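Sesa Is Alive (Mostly)

Sep 2, 2018

So I joined a robotics club. At my age! I blame the flyer at the library, which had a cartoon robot on it and promised free coffee, and I've never been able to walk past either one. The club is called Plomier, they meet two evenings a week, and I've been going since the start of August with my notebook and my reading glasses and absolutely no idea what I'm doing.

There are two arms in the club. The older one is named Udar and the newer one is Sesa, and you get attached to whichever one you learn on. I'm a Sesa person. Udar is stronger but he makes a noise in the shoulder that I can't stand, like somebody dragging a chair upstairs. Alcides Henao, who runs the beginner group, swears the noise is harmless. I still sit on the other side of the room.

Our project this term is cans. Pick up a can, put it somewhere else, let go of it without sending it into orbit. I figured we'd have that done in an evening and move on to, I don't know, making sandwiches. Ha! We've been on cans for weeks. If the fingers close too early you bump the can, and if they close too late you're squeezing air while everybody watches.
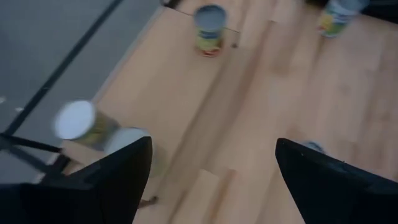 My job is the code that decides how fast the arm comes down, and I had it wrong for the longest time. I'd set the speed limit at 2,000 because that was the number in the sample file, and I assumed whoever wrote the sample file knew something. Alcides looked over my shoulder, read it, and said "Hmm," which is the worst thing he ever says. We went down to 637 and she was so gentle I could have cried. Then I got greedy and tried 405 and it was like watching paint dry, so back to 637 it went, and there it's staying until somebody makes me change it.

The other thing I've learned is to save my work. I lost a whole evening of it last week (closed the laptop, battery gone, goodbye) and had to redo the part where she lifts her wrist before swinging sideways. The second version came out shorter, so fine, but I said some words I don't usually say in front of high school kids. They were very nice about it.

The kids are the best part, by the way. They type faster than I can think and they'll explain the same thing to me three times without sighing. In return I check their spelling on the posters and bring lemon bars.

There's a friendly meet coming up with the Ji club from across the river, where each team gets one arm and a pile of cans and ten minutes. I've been told I might be the one pressing the start button. I've been practicing on the microwave.

If anybody has a good way to keep cables from tangling up under a table, please leave it in the comments. We've tried tape and we've tried bread ties, and I'm not impressed with either.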